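The Desk Telephone and Its Place

It is the view of this author that the desk telephone merits more consideration than it commonly receives. The first in our household was installed in 1964, and extension 117 remains the only number I can recite without assistance. 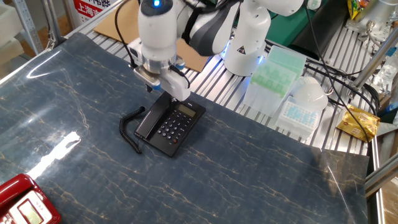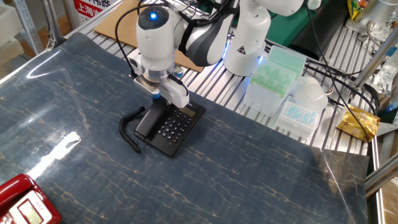
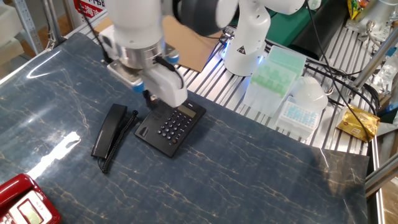

The black desk telephone, with a red one at the corner of the frame.

Readers are advised that a coiled cord should be allowed to hang free for 15 minutes before the handset is returned to its cradle. Mr Sérgio Rocha of Pammont has written to recommend a dry cloth for the keypad. His advice is gratefully recorded and will be followed in February.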